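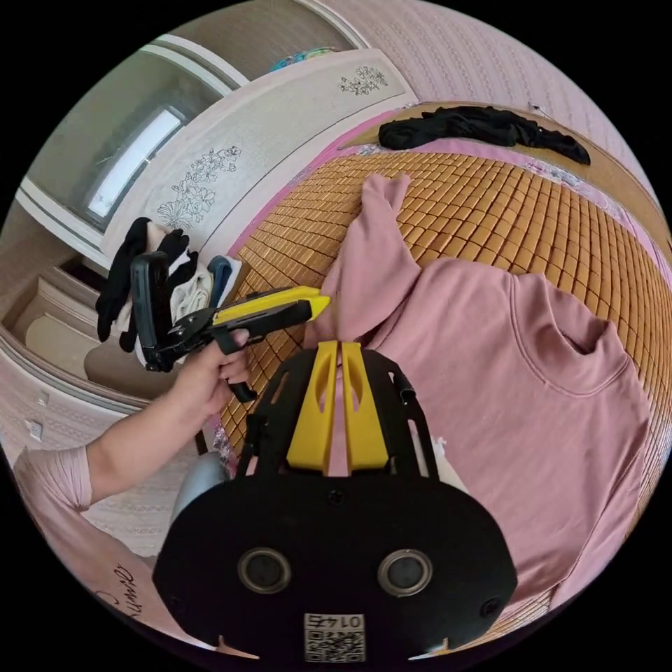
A pink sweatshirt laid out on the bamboo mat, one sleeve up, with two hand-held grippers in view.

Home | Trips | Workshops | Gadgets | About

Folding school: a visit to Fiadzo
2 September 2022

I went to Vosville to see robots and spent most of the day watching people do laundry. The train from Wascombe takes long enough that I had built up a picture of gleaming arms behind glass. Fiadzo has the second floor of an old shoe warehouse, a kettle and a sign-in sheet on a string.

Fiadzo collects demonstrations. Their people go through a household chore with a gripper in each hand, the gripper records what it sees, and the recordings go off to be turned into something a robot can learn from. Most of this happens in ordinary homes. The part visitors get to see is the review room, where Wael Kamel plays back the sessions and decides which ones are good enough to keep.

He showed me the sweatshirt one first. A bed, a woven mat, a dusty pink sweatshirt spread flat on it with one long sleeve stretched out, and a heap of clothes at the edge of the bed that I recognized in spirit from my own house. You watch from the gripper's point of view, with its own two yellow fingers standing up in the middle of things, and you start leaning in your chair to see around them. Wael has stopped leaning. He says it took him until last November.

The rules for a good demonstration are stricter than my mother's. Smooth moves, no sudden grabs, no changing your mind halfway through a sleeve. If you drop a cuff you may pick it up again, and Wael rather likes it when people do, as the robot is going to drop plenty of its own. What he throws out is dithering. A person who hovers over a collar for several seconds is teaching a machine to hover over collars.

The wall by the door has a whiteboard with the sweatshirt total on it, which stood at 1,942 when I arrived. The goal for towels was 600 and somebody had drawn a small gloomy face next to it. Towels, I was told, are dull, and dull chores get sloppy.

After lunch (sandwiches, decent) Essam Fahmy let the visitors have a go. He runs the training for new demonstrators and has the patience of a driving instructor, along with the same habit of gripping the table. The tool is a pistol grip with a trigger. You squeeze, the fingers close. It sounds like nothing at all until you try to pinch one layer of cotton and come up with both, plus some of the tablecloth. My T-shirt ended up shaped like Florida. Essam studied it and asked if I'd like to try a washcloth.

I did improve. By my third shirt I had worked out that you drag the fabric more than you lift it, and that your elbows matter more than your fingers. My forearms ached on the train home – I had been squeezing that trigger as if it owed me money.

For the remote control part we were sent downstairs, where a real arm at last stood on a bench and a woman from the Nukunthorpe office steered it from across the room with a pair of handles. She got a dish towel into quarters while I drank a whole cup of tea. She said doing it by hand is much quicker, but with the handles you find out right away what the arm can't reach.

Visits are free, but you have to write ahead, and the stairs are steep. Wear something with short sleeves if you plan to try the grippers. Mine kept getting into the fold.

14 comments | 37 shares

Previous | Next | Back to Trips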